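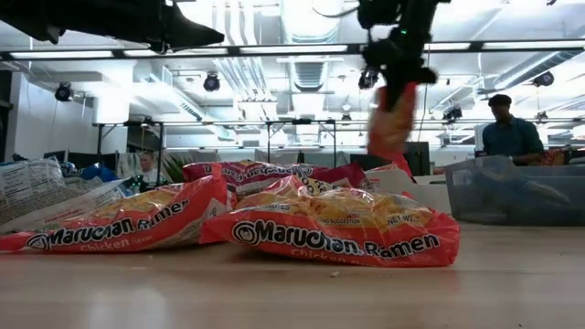 Figure 3. Picking packaged groceries at the tabletop station. A pack of ramen is held in the gripper above the table, with three more packs of Maruchan Ramen in front of it.

4.2 Equipment selection and cost planning

The budget for the picking station was set before the arm was chosen. In our first plan, written in July, the arm took up most of the money, and the gripper, mounting and test goods shared what was left. Salamatu Oyewole, who handled purchasing for the study, asked that each item be priced together with its spare parts and its expected hours of setup. This changed the order of the quotes we received. The Fonard package had the lowest list price, but the supplier sold replacement fingers only as a full gripper assembly. The Vonder package cost more at the start and allowed single fingers to be replaced at 349 dollars a set.

We compared the two over a planning period of 3,000 working hours. Finger wear was the largest running cost in both cases. Glossy plastic wrap, such as that on the ramen packs in Figure 3, calls for a firm grip, and a firm grip shortens the life of the pads. We assumed six finger sets over the period. Under that assumption the Vonder package was cheaper overall, and it was the one we ordered.

Mounting was budgeted separately. A floor stand would have been simpler to buy, but it would have taken table space that we wanted for goods and storage bins. We priced overhead mounting instead and added an allowance for a load check of the structure. The check was billed at a higher rate than we had planned, and the difference came out of the money for a second camera.

Test goods are easy to leave out of an equipment budget. Packs used for repeated picking become creased or split and have to be replaced. We bought ordinary retail groceries in soft wrap, along with cardboard boxes, and set aside some 5 percent of the total for replacements. Nnaji, our grocery supplier, agreed to deliver in small lots, so little storage was needed.

Software was the least certain line. The Umiso control license is priced per arm and per year, and the quote received on 11th October covered the first year only. We entered the same price for later years and marked the line as an estimate. Groups planning a similar station should ask for a renewal price in writing before they place the order for the arm.

Staff time was not charged to the equipment budget. It is reported in Section 4.3 together with the time spent on calibration and on resetting the table between trials.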